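Search articles Search

The Shoe Pile by the Door, and What Millby Did About It

May in Millby means slides. Flip-flops too, and garden clogs, but mostly slides, kicked off in whatever direction the foot was going. Three bedrooms, one narrow front hall, and a heap you step over with the groceries.

The Millby Home Swap started there. A small neighborhood thing, one long weekend, people trading furniture they'd stopped using. Last year 229 pieces changed hands. Shoe racks went first, before the lamps, before even the bookcases. Gone by 10 in the morning.

So what makes a good one? We asked around, and sat on a lot of hallway floors.

Low beats tall, for a start. The Drastholm tower everybody bought a few years back holds plenty of shoes but you need both hands to get a boot in, and kids just dont. Two shelves, open front, and a foot can more or less do the job. Erkent makes a low one in pine. Ferreira does a nicer one, heavier, with a price to match.

And it doesn't have to live in the hall. Several homes we saw had moved theirs into the living room, next to a chair. Sit down, shoes off, shoes away. Makes sense once you've tried it — the chair was where people were taking them off anyway.

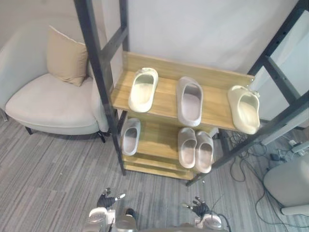

Slides Are the Hard Part

Sneakers stand up straight. Slides drift. One goes in at an angle, its partner lands on the other shelf, and by evening you have a row of singles. Two light wood shelves, a bit of gray and white footwear, and only the pair down below is really side by side.

Fixes we liked: toes out, always, so you can grab by the strap. Same person, same shelf. Pale colors need a wipe of the sole before they go up, oak shows everything. A board along the back helps too, stops things sliding off behind where they stay untill you move house.

Watch the front edge. Anything left half over it gets knocked by the next person to sit down.

Carpet underneath? Fine, but lift the rack when you vacuum — the grit collects there.

The swap is back this May. Doors at 8. Bring a tape measure.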